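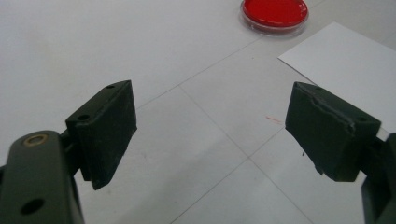 White tiles, thin grey grout, and I am a very happy person.

I have wanted a tiled surface since I was old enough to ruin somebody else's timber benchtop with a hot saucepan (sorry, Mum). Big square tiles, pale, plain, with the thinnest lines I could get away with. Everybody I spoke to had an opinion. Margus Vaher, who has tiled half our street, told me white would drive me round the bend. Kimie next door said to go for a speckle and never look at it again. I nodded at both of them and ordered the white!

The thing I love most is the colour, and it took me ages to see that it isn't one colour. In the morning it goes a bit blue. By late afternoon it's closer to the inside of an eggshell, and I've caught myself walking back in after tea just to check on it. Plain surfaces are wonderful like that. Put a lemon down and you suddenly notice the lemon.

Grout was the part I agonised over. I brought home 7 little sample sticks and lined them up on the windowsill for most of February. White grout looked gorgeous on the stick but I know how I cook (turmeric, beetroot, more turmeric). Charcoal was too much like graph paper. The grey I settled on is a light one, number 2363 on the Wan chart if you're hunting for the same thing, and it sits so quietly between the tiles that you get the grid without the grid shouting at you.

Cleaning, then, as I know that's what you'll all ask in the comments. Warm water, a drop of dish soap, a soft cloth, and a dry tea towel straight after - the dry towel matters more than the soap. Once a fortnight I do the lines with an old toothbrush and a paste of bicarb and water. I put the radio on and the whole job takes me 25 minutes, and I find it ridiculously soothing. No vinegar on the grout, please! I did that in our last flat and the lines went sandy along one whole side.

Crumbs and specks do show. Every single one. I thought I'd hate it, and I've ended up wiping things down far more often than I ever did on the old brown laminate, where you could have lost a whole biscuit for a month.

If you're thinking of doing the same, buy spare tiles. I bought 20 and they're stacked under the stairs in an old apple box, and I feel quite smug every time I fetch the vacuum. Ask for them from the same batch too, as mine came with a batch code on the carton and Margus was very firm about matching it.

Next up is the shelf above the kettle. I've got my eye on a deep green paint, and Kimie has already offered to talk me out of it.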